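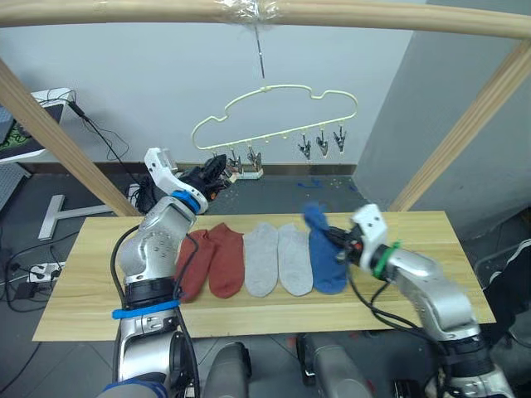
Home and Laundry

How I get washing dry indoors in winter (without a tumble dryer)
Posted by Dela Quaye, 21 Nov 2009

We moved into this flat in May, when you could hang a sheet out of the back window and have it on the bed again by teatime, so it was a bit of a shock when the cold weather came and everything I owned smelled like a pond. There's no garden, no balcony and no room for a dryer (I measured, then measured again hoping for a different answer). I've had to learn how to do it properly, and since three people have now asked me for my "system" I'm writing it all down in one go.

You'll need an airer, a dry bath towel you don't mind using for this, a window that opens, and a little fan if you've got one. A dehumidifier is lovely but you can manage without. I did for months.

Step 1: Wash less at once

I know, I know. But a full drum gives you more wet cloth than a small flat can cope with, and you end up with things doubled over each other on the airer for days. I do a half load most mornings now. It goes on before breakfast, comes out before I leave, and there's never a mountain. If you can only wash at weekends, do the thick stuff on one day and the thin stuff on the next, and don't let anybody talk you into doing the bedding as well.

Step 2: Spin it twice

This is the biggest change for the least effort! When the wash finishes, put it on for another spin at the highest speed the labels will allow. I was so surprised at the difference that I got the kitchen scales out and weighed my heaviest bath towel before and after. It had lost 400 g. Water I'd otherwise have been breathing in all day, lovely.

Leave wool and anything delicate out of the second go. For those, lay the jumper flat on your dry bath towel, roll the two up together like a Swiss roll and kneel on it. Unroll, ease the jumper back into shape, and dry it flat on top of the airer where nothing is going to drip on it.

Step 3: Give everything a proper shake

Hold each thing by the hem and snap it hard, a couple of times. Shirts, pillowcases, the lot. The fibres loosen up and you get rid of most of the creases too, which has cut my ironing down to nearly nothing. Turn pockets inside out, undo buttons, pull waistbands open. Jeans want to be inside out for the first half and the right way round for the second.

Step 4: Sort the small stuff out on its own

Small things use up a whole rail if you let them, and they slide off the back where you find them at Easter. I pair socks up first on whatever flat surface is clear and then they all go on a clip hanger, well away from the airer. Hang them by the cuff or by the toe, people get very heated about this (my sister Nhyira is a toe person) and I can't say I've noticed much in it. Pants and flannels can go on the same one if there's room.

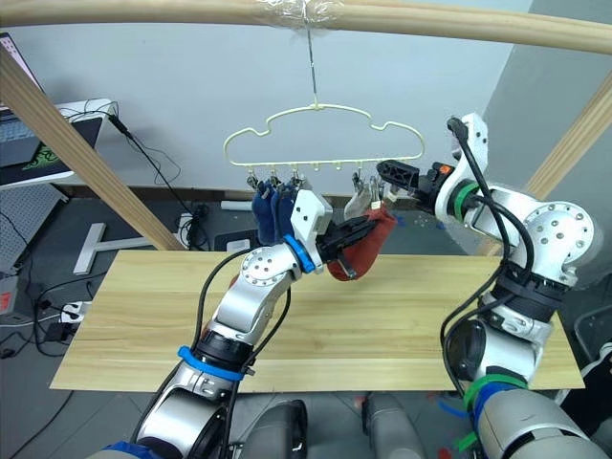 Step 5: Load the airer with gaps

Leave a hand's width between things, and skip a rail between anything thick. Long items go on the outside, short ones in the middle, so you get a sort of tunnel for the air to go through. Shirts go on ordinary coat hangers hooked over the end of the airer or the top of a door. Hoodies are the worst of the lot: I hang mine upside down by the hem with the hood dangling open, otherwise that double bit at the neck stays clammy for ever.

Please don't drape things straight over the radiators. I did this all through my student years and it makes the room steamy, the boiler works harder and my elastic all went crunchy. Airer near the radiator, yes. Washing on it, no. And never over an electric heater.

Step 6: Pick one room and shut the door

All that water has to go somewhere, and if the door's open it goes into your wardrobe. Use the smallest room with a window. Ours is the box room. Open the window just a crack, shut the door, and set the fan low on the floor, pointing along the airer and not straight at the wall. If you're using a dehumidifier, keep the window closed instead or you'll be trying to dry out the whole street. Mine pulls out up to 2 litres from a wash day, and I tip it down the loo feeling extremely pleased with myself.

The bathroom works nicely as well if it has an extractor. Put a rail over the bath and let it drip.
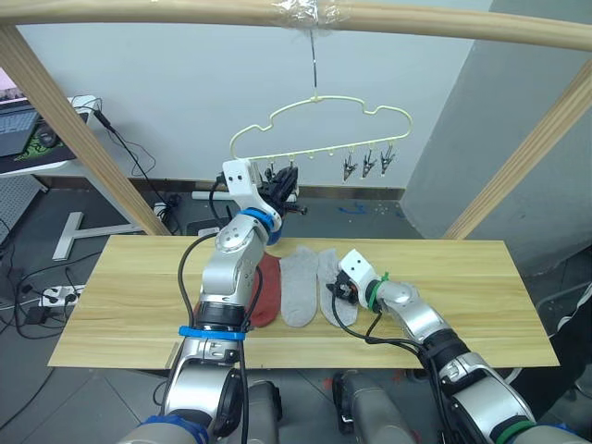
Step 7: Turn things round halfway

When I get in from work I go round and flip everything: inside out to right side out, top to bottom, outer rails to inner ones. Thin things are usually ready by then so they come off and the rest can spread out a bit. It takes as long as the kettle.

Step 8: Check before you put it away

Cold cloth fools you, it can feel damp when it's dry and the other way about. Press a seam or a waistband against the inside of your wrist. If you're not sure, leave it out overnight. One damp T-shirt will make the whole drawer smell.

If it already smells

Don't try to rescue it with perfume. Wash it again, as hot as the label allows, with a mugful of white vinegar in the softener drawer, and get it up on the airer as soon as the machine stops. Clean the rubber seal while you're there (bring a strong stomach). Geetha left a comment on my last post saying she swears by bicarb, which I haven't tried yet but will.

Next time: getting candle wax out of a tablecloth, which I now know rather a lot about.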